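Mar 13, 2022

I promised some people here that I would write down how our Sunday teaching sessions go, so I will do it in a few posts. Please be patient with my English, it is my third language and I write slowly.

The task is folding of knit clothes. We teach it in two ways. The first is by hand: a person holds a gripper tool with a small camera on it and does the folding, and the robot learns later from what was recorded. The second is by remote control, where the person sits at the desk and moves the arm with a pair of handles.

Before I started I was sure that remote control must be better, as the robot's own arm is doing the motion. After one winter I am not so sure anymore. With the handles I need a long time for one fold. With the tool in my hand I am done before I start to think about it.

Our target was 66 good folds by hand this weekend. We have 50. The rest is for next week, I don't want to do them with tired arms. Tired folds look tired and the robot learns also this.

What is a good fold? Wim Cuypers, who checks all our recordings, has a short list on the wall. You approach slowly. You close on the edge and not on the middle. You lift, you carry, you let go, and then you wait a moment with the tool still. I forget the waiting almost every time.

Wim says the waiting is important because the robot must learn that letting go is the end of something. If I pull away at once, it learns that letting go and running away are the same thing. In November we had a robot which threw every sleeve. It was me who taught it that. Sorry again, Wim. 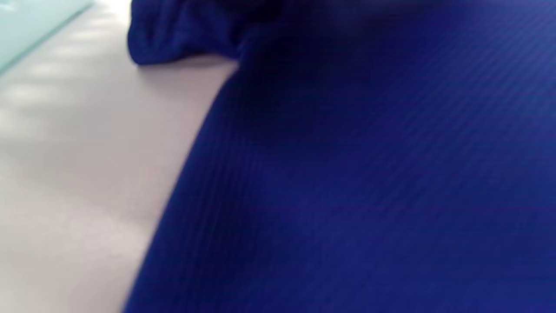 The difficult thing with knit is that it does not stay where you put it. A cotton napkin has corners and the corners remain corners. A ribbed knit stretches a little when you lift it and shrinks back when you release, so the line you wanted straight becomes a curve. I learned to pull less and to carry lower.

Dark colors have their own problem. When the camera comes very near, the whole view becomes one color and I cannot tell from the recording how far the tool is from the edge. My own eyes are of course higher up, so while I work I notice nothing. I only see it in the evening, on the screen.

So there is now a habit: I come in from the side where the table is still visible. A piece of pale table in the view is enough, then there is a border between cloth and not cloth. It feels like a detour for the hand, but the recordings are easier to use afterwards.

Somebody asked me if I should make my movements more "robotic". Please don't do this! I tried it in my first week, with stops and square turns, and Manolis Nikolaidis deleted the full morning. He said, "Fold like at home, only slower." It is still the best instruction I received in this job.

The mistakes we keep, some of them. If I miss the edge and then catch it on the second try, this goes in the set. If I drop the cloth and start from zero, we cut it. I was against keeping mistakes, but a robot which only saw perfect grasps doesn't know what to do after a bad one.

For the remote control part we do only 4 hours in a day, with 2 persons changing. The handles give no feeling of the cloth. You close the fingers and you must believe the picture. With the hand tool I feel through the grip when the knit catches, and I think this is why the hand folds are smoother, but I cannot prove it.

A small thing which helped me with the handles: I say the steps quietly, "down, close, up, over". Manolis heard me from the next room and now he does it also, in Greek. The folds became more equal in rhythm.

Next time we continue with Bonier, which is our name for the set with long sleeves. Rallis, the set with socks, has to wait until the new finger pads arrive. The old ones are too smooth for small things.

If you teach folding with other fabrics, I would like to know how you treat the first grasp. Do you lift the edge with one finger under it, or do you pinch from above? I pinch from above and sometimes I take two layers. Answers in any language please, I will manage.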